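Open Afternoon at Navaratnam: How to Look After a Gripper 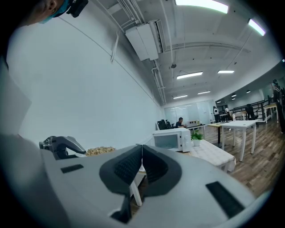
The hand-held gripper, with the microwave and the potted plant behind it.

I went to Rorasville expecting big orange arms behind fences. Navaratnam runs a quieter shop. The star of the tour was a gripper you hold in your hand, and Garba Dauda spent 40 minutes on its two black fingers alone.

The ribbed pads get wiped down after every shift and swapped after 70 hours. Dauda checks the gap between the tips with a feeler gauge he guards like a family ring. A new pair takes 4 minutes to fit, or 15 if a visitor keeps asking questions. It took 15.

The bracket screws get a dab of threadlocker. Kenji Halvorsen once skipped it, and I heard this story twice, the second time from Halvorsen.

Coffee was at 2. Tours run again in December, and you sign up at the front desk.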